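Robot Cells in Service Work
Unit 6 handout: The dropped-item fault at the Zavine bench
Instructor: Raymonde Lemieux
Lab supervisor: Arsen Hordiienko

Read this before the lab. You will need the stop and release sequence at the end, and you will be asked to run it on the trainer without the sheet.

6.1 Background

The Zavine bench is a single-arm sorting cell with a two-finger gripper and a camera at the wrist. The task in this unit is to clear mixed small goods from a tray, one item per cycle. The controller software is Ollutance. The gripper driver is a separate package called Fosine, and the two exchange only four signals: open, close, width reached, and fault. Keep that in mind, as most of what follows comes from how little they say to each other.

The fault was logged in January during a long run of 600 cycles. In 19 of those cycles the arm finished its move, opened over the drop point, and reported a completed pick with nothing in the fingers. The item had slipped out on the way. In one case it landed under the arm, and a student reached in to get it while the cell was still in automatic. The arm started its next approach with her hand inside the guarded area. She pulled back in time and was not hurt. It was written up as a near miss, and the bench was shut down that afternoon.

6.2 Why watches

Watches were the worst item in the run. A closed bracelet is a loop, and loops hook each other. The case is hard and round, the band bends, and the weight is nearly all at one end. If the fingers close on the band, the case swings when the arm speeds up. If they close on the case, one finger may ride up on the rim and the grip is much weaker than the width reading suggests.
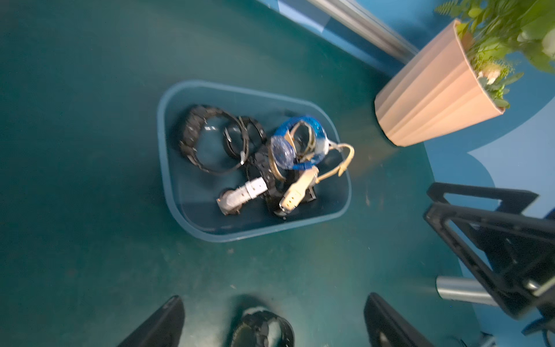

Figure 6.1. Wrist view with a dark link-bracelet watch between the fingers and the other watches tangled in the blue tray.

Look at the pile in Figure 6.1 and decide which watch you would take next. The gold bangle-style one reaches out to the right, away from the heap, so it has a clear end to grip. The black watch with the dark link strap in the middle is wedged under other pieces, and pulling on it could drag its neighbors along. The picking routine in use in January did not make that distinction. It ranked targets by contrast against the tray, and a dark strap on a dark tray floor ranked low no matter how easy it was to reach.

6.3 What the log showed

Fosine sends "width reached" once, at the moment of closing. Ollutance stored that signal and treated it as true until the next open command. Nothing checked the grip again during the move. A watch lost halfway through the arc looked the same in the log as a watch delivered.

The second finding was about the restart. After a completed cycle the controller waited 20 seconds and then began the next approach by itself. People working at the bench had come to read a still arm as a stopped arm. The amber lamp was on during the wait, but it was mounted behind the operator's left shoulder.

Somogyi, the shop that built the guarding, had supplied a gate switch. It was wired to the slow-speed input and not to the stop. Opening the gate made the arm slower and left it live.

6.4 Changes made

Grip width is now read continuously during transport. A change past the set limit raises a fault and holds the arm where it is.
The automatic restart is removed. Each cycle after a fault needs a press of the green button.
The gate switch is wired to the protective stop.
The lamp is on the front post.
Top speed with a loaded gripper is reduced for anything with a strap or chain.

The repeat run was shorter, 111 cycles. There were two slips, and both raised a fault and held.

6.5 Stop and release sequence

1. Press stop. Wait for the lamp to go red.
2. Open the gate and hang your tag on the switch.
3. Support any item in the fingers with one hand from below before you release. The gripper opens fully and fast.
4. Release with the manual key only. Do not use the open command on the tablet.
5. Pick up dropped items and return them to the tray.
6. Close the gate, remove your own tag, press green.

If two people are at the bench, both hang tags.

For next session

Write one page on 6.3. Pick one of the three findings and say which signal or part should have caught it, and what it would have needed to know. Bring your lab notebook and closed shoes. Questions about the wiring go to Arsen.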